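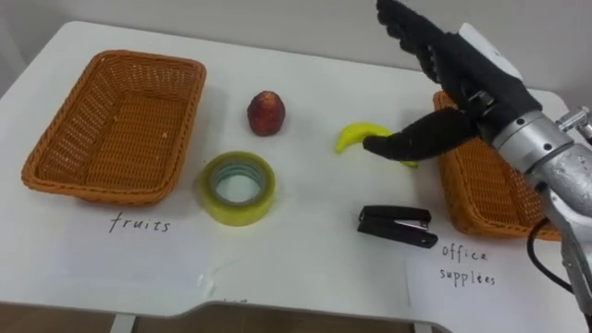
How to Store Maincrop Carrots in Boxes of Sand

July 25, 2019

Carrots can be left in the ground over winter, but on our heavy soil the slugs get most of them. Lifting the crop and packing it in damp sand keeps the roots firm until February. The same method works for beetroot and parsnips.

What you need

Two or three deep wooden or plastic boxes
Horticultural or play sand (not builder's sand, which stains and holds too much lime)
A garden fork
A watering can with a fine rose
Labels and a pencil

Step 1. Choose what to sow

Long-season types store best. I grow Draleck for the main store and a short row of Kamolrat, which is sweeter but goes soft a few weeks sooner. Early finger carrots are not worth boxing up. Eat those as you pull them.

Step 2. Lift on a dry day

Loosen the soil with the fork well to one side of the row, then pull by the base of the leaves. Leave the roots on the surface for an hour or two so the soil dries and rubs off. Do not wash them. Any root that is split, forked or nibbled goes to the kitchen.

Step 3. Twist off the tops

Twist the leaves off close to the crown. If you use a knife, leave a short stub and do not cut into the orange flesh. With beetroot, always twist, and leave a bit more stalk or they will bleed.

Step 4. Dampen the sand

Tip the sand on to a sheet and sprinkle it with water, turning it as you go. It should just hold together when squeezed and no water should come out. Sand that is too wet causes rot. If it is too dry the carrots shrivel.

Step 5. Fill the boxes

Put a layer of sand in the bottom, then lay the carrots on it head to tail without touching. Cover them with more sand and carry on until the box is nearly full. Finish with a thicker layer on top. Put the biggest roots at the bottom, as these last longest.

Fill the boxes where they are going to stay. A full one is too heavy to move.

Step 6. Keep them cool and dark

A shed, garage or unheated porch is suitable. In hard frost, throw an old blanket over the top. Mice will find the boxes sooner or later, so fit a lid of fine wire mesh and weigh it down with a brick.

Step 7. Check once a month

Feel down into the sand and take out anything soft. If the top has dried out, sprinkle it lightly. Small white roots or pale new leaves mean the box is too warm.

Using the sand again

Spread the old sand out to dry in spring and bag it up for next year. I replace mine after two winters and dig the old lot into the carrot bed.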